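Prendura dispute

By Wendell Doucet
8 Mar 2021

The Prendura dispute was a strike and later a work-in at the Prendura metal fittings plant in Evemham. It began over piece rates in the press shop and ended with the plant still open, under a new pay agreement, with most of the strikers back at their jobs. Also called the Evemham work-in, mostly by people who weren't there.

Background

Prendura made hinges, cover plates, brackets and door hardware. It had been a family firm until it was bought by Brirnell, a holding company with several other small engineering works. Before the sale the press shop was paid a flat hourly wage with a small bonus at the end of the quarter. Brirnell brought in a piece rate system, one shop at a time, starting with packing and ending with the presses.

Packing accepted the change without much fuss. Rates there were set fairly high and the work was steady. The press shop was another matter. Runs were short, tools had to be changed often, and under the new system nobody was paid for changeover time. A worker could lose most of a morning waiting on a setter and take home less than the old flat wage. The union branch put in a grievance in spring. Management replied that the rates would be reviewed after a full year.

The branch was small at that point. 89 members out of a workforce of several hundred, nearly all of them in pressing and the tool room. Milan Van Dijk, a setter, had been elected convenor the year before, unopposed.

The plate rate

The rate that set things off was for a plain rectangular cover plate, the cheapest item in the catalog. Under the company's study a press operator was expected to turn out a fixed number per shift, and the study had been timed on a new tool with a fresh coil. Old tools left burrs. Burred plates went back for a second pass, unpaid.
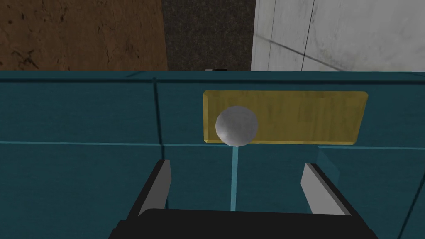 Inspection was the other half of the quarrel. Plates were checked by eye against a sample at the end of each bench, and what counted as a reject was never written down. A flat yellow plate with slightly rounded corners and a faint scratched, brushed texture, like the one in the illustration, could be argued either way under a rule like that – one inspector's finish was another inspector's damage. Operators said the standard got tighter toward the end of the pay period. The company denied it and never produced the inspection sheets, though it was asked for them at every meeting.

The strike

In September the company docked a full shift's output from five operators after a batch of plates was returned by a customer. The operators said the batch had passed inspection. They were told to take it up at the annual review. The press shop stopped work that afternoon, the tool room went out with them, and by evening there was a picket at both gates.

The stoppage was not official at first. The union's district office asked for a return to work while talks were held, and the branch voted that down on a show of hands in the parking lot. Official backing came later, after Brirnell sent letters to the strikers' homes saying that anyone not back by the end of the week would be treated as having quit. Strike pay started from that point and was not backdated, a sore point in the branch for years.

Packing stayed in for the first few days. Then the stock ran down and there was little left to pack, and a good part of that shop joined the branch and walked out too. Deliveries to the plant had mostly stopped by then. Truck drivers from Wei, the haulage firm that held the contract, refused to cross, and the firm did not press them on it.

The work-in

On day 29 the company announced it would move the press tools to another Brirnell site. The strikers went back in the next morning before the trucks were due. They did not sit down. They started the presses, finished the open orders and kept there own inspection sheets, signed by the operator and by whoever did the checking. Managers were let in and out freely. The tools were not.

This was Van Dijk's idea by most accounts, though the minutes record it as a motion from the tool room. The argument was that an occupied plant with idle machines could be called abandoned, and one shipping goods could not. Customers were phoned from the front office. Some took delivery, others waited to see who would send the invoice.

The strikers' output figures are the only ones that survive. Their sheets list 3,845 plates made in the first week of the work-in, with changeover time counted and paid at notional rates. Brirnell disputed the figure. It did not offer another.

Settlement

Talks opened at a hotel outside Evemham and ran for several sessions. Main points of the agreement:

Changeover time paid at the hourly rate.
A written reject standard, held by both sides.
No second pass without pay.
Docked shifts repaid to the five operators.
No tools to be moved without notice to the branch.

The company kept piece rates as a system. The branch had wanted them gone, and a minority voted against the deal on that ground. There was no payment for hours worked during the work-in, although the orders themselves were invoiced by Brirnell in the usual way.

Aftermath

Piece rates were dropped in the tool room soon after and in the press shop some years later, replaced by a grade scale. Van Dijk stayed on as convenor for two more terms and then went back to setting. Brirnell closed one of its other works in the meantime, without a dispute, and part of that work came to Evemham.

Accounts of the work-in differ on a few things. The district office's version has the return to the plant agreed in advance with full-time officials. The branch minutes don't show this, and the pages for the two days before are missing. Wether they were lost or never written up is not known.

Contact the editors | Copyright, all rights reserved | Back to top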